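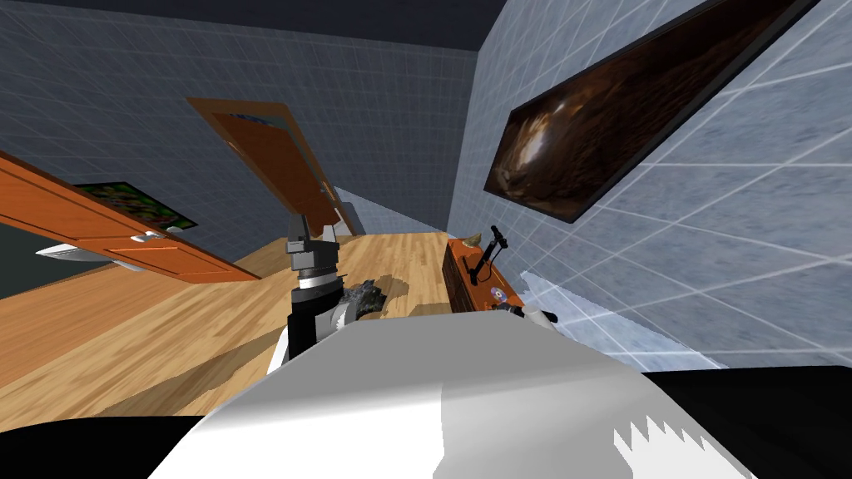

*Fig. 1. Light wooden floor against grey tiled walls (computer render).*

# Does the floor change how a room sounds?

Feb 27, 2023

I picked this project after moving into a flat in Rostlow where I could hear my upstairs neighbour drop a teaspoon. My old room at home had thick carpet and I'd never thought about it once, then suddenly I was lying awake thinking about floors. So when the module handout said "choose an everyday building material and find out something about it", I'd already half started.

The question I ended up with was pretty simple: do people notice the difference between hard floors and carpet as much as I do, and can I measure any of it with cheap kit? (My first idea was to compare every kind of flooring in the Larnon building, but my tutor talked me down from that, thank goodness.)

## What I did

There were two parts. The first was a questionnaire, which I put round the halls in Rostlow and the student houses on the Woltville side of town. I got 89 replies, and 72 of those were filled in well enough to use. The rest had mostly skipped the page about flooring, so I need to lay that page out better if I ever do this again!

The second part was the clap test. You stand in the middle of a room, clap once, and record how long the sound takes to die away. I did this in 16 rooms, all in Larnon, half with carpet and half with wood or tile. I used the sound app on my phone and kept the windows shut and the heating off. I also took my shoes off, which probably made no difference at all but felt scientific.

## What I found

The clap results were clearer than I'd expected. Carpeted rooms went quiet quickly, nearly every time. The hard-floored ones rang on for longer, and the worst were the rooms where the walls were tiled as well, because then there's hardly anything soft for the sound to sink into. One little washroom on the ground floor had an echo I could hear without the app – I clapped in there a few extra times just for fun.

Curtains confused things a bit. Two of my wooden-floored rooms had heavy ones and they came out nearly as quiet as carpet. I hadn't planned for that, so I've marked them separately in the table in the appendix.

The questionnaire was messier. Lots of people said their room was noisy, but when I asked what the noise was, they often meant traffic or pipes, and the floor can't do much about those. People on hard floors did complain more about footsteps from above, though what matters there is the neighbour's floor and not their own, and I only spotted that problem with my question in May, when I was writing the pilot version up. I've changed the wording since but it still isn't great.

## Cost and cleaning

I wanted a bit on why anyone chooses hard floors if they're so loud. I borrowed the Haddadin flooring catalogue from the workshop and it's nearly all about wiping things up. Fair enough, really. I'd like to have compared prices per 100 square metres, but the catalogue leaves out fitting, so I've left that section short.

## What I'd change

More rooms, and rooms of the same size. Mine varied a lot and a big room rings for longer whatever you put on the floor. I'd also try a rug in a hard-floored room and clap before and after, which I only thought of once I'd handed the keys back.

I have bought a rug for the flat, by the way. It's green and it helps.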